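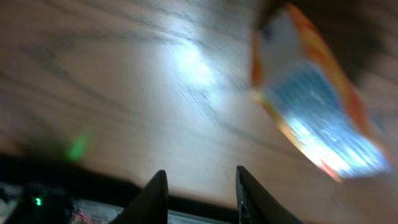

Why does Ciseo need a separate process for the wrist cameras?
Wrist images arrive on their own clock, and the control loop can't afford to wait for them. A separate process stamps each image when it comes in, drops the stale ones and hands the newest to whichever module asks.

Ciseo two-arm bench, picture page
Posted 05/08/2023

These are pictures from the tabletop setup, put up next to my notes on the software for people who have been following the Ciseo rewrite. The setup is plain: a wooden table against a wall, two arms, small household items to pick up and put in a basket. The interesting part for me is the code between the cameras and the joints, so most of what follows is about that.

The joint controller runs at 500 Hz and does very little. It takes a target, checks it against the limits, interpolates and sends it. All of the thinking happens in slower modules that are allowed to be late. When a planner is late the controller keeps following the last good segment and then slows to a hold. We used to stop dead in that case, and the arms would jerk hard enough to shake whatever they were holding.

Perception is split in two. The overview camera is used to decide what is on the table and which arm should take it. The wrist cameras are used for the last stretch of an approach. The wrist module has to live with motion blur and with light bouncing off glossy packaging. In the first picture the packet is smeared and the blue part of it goes nearly white with glare, and an image like that should lower the confidence score without throwing the track away. The old version threw the track away. The new one keeps the last pose, widens the uncertainty and waits for a better view.

Planning is done by Amik, which was written for a single arm and has been stretched to cover a pair. It plans for one arm at a time and treats the other as a moving obstacle with a padded outline. That's crude and it costs some reach in the middle of the table, where both arms could be working if the outlines were tighter. The arm that is waiting gets a park pose with the gripper open, and it holds there until the shared space is released.

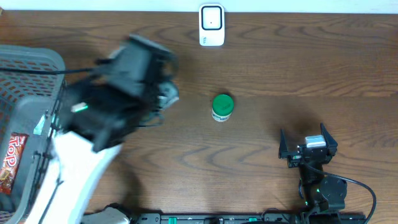
Release used to be a flag that the moving arm set when its trajectory ended. The trouble was that a trajectory could end early, for example on a contact stop, with the arm still sitting in the shared space. Now the flag is computed from the measured joint positions, and the planner can't set it at all. If you are updating from an older branch, look for any code that writes to the old flag and delete it. It will not raise an error, it will just be ignored.

Other changes on the planning side:

Cable slack is now part of the cost. Each arm has a wrist rotation budget, and Amik prefers the grasp that leaves more of it unused. Grasps that need a full turn of the wrist are still allowed but they come last.

Basket walls are modeled as solid. The depth estimate on a perforated surface was too noisy, with the planner finding gaps to go through. A box with no lid works well enough for drop-off.

Approach height is set per item. Upright things like jars get a level approach and flat packets get one from above. The choice comes from the bounding shape and can be overridden in the item file.

Everything is recorded with Flerau, which we use for replay as well. You point it at a session, pick a module, and it feeds that module the same messages in the same order with the same delays. We have 804 sessions stored now. Before merging anything in perception I replay the set overnight and look at which tracks changed. Most of the time the list is short. When it is long, the cause is usually a timestamp and seldom the vision code.

The worst of those was in July and took me far too many evenings. Wrist images were being stamped on arrival in the main process, after sitting in a queue for almost 40 ms. With the arm standing still it made no difference. With the arm moving, the pose estimate trailed behind the gripper and the correction step pushed it the wrong way. Stamping in the separate process fixed it. I have left the old sessions in the set with a label, so anyone replaying them should expect the offset.

Still to do: tighter outlines in Amik, a proper way to cancel a plan from the overview module, and hand-eye calibration that can be checked without clearing the table. The Mazandarani branch has a calibration check that looks for known items left in place, a white square container for one, and compares their position from several wrist poses. It works on a good day. It's not merged.
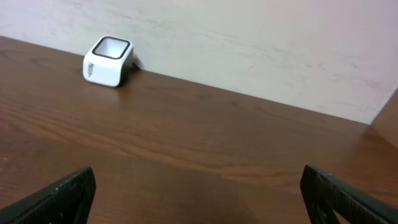

Jamshid Safavi writes that the calibration check should report a direction as well as a distance. He ran the Mazandarani branch on his own arms and got a small error every time, always toward the same side, and the single number hid that. He would also like the check to refuse to run if the fixed item is seen from fewer poses than the solver needs. At present it gives an answer anyway.

Both are fair requests. The direction is already computed inside the solver, so printing it is easy and will go in first. The refusal needs a change in how poses are collected, because the check starts solving before the list is complete. I'll open a ticket for it in August and link it from the Ciseo notes.

Replays of the calibration sessions are in the same Flerau store as the rest, under the branch name.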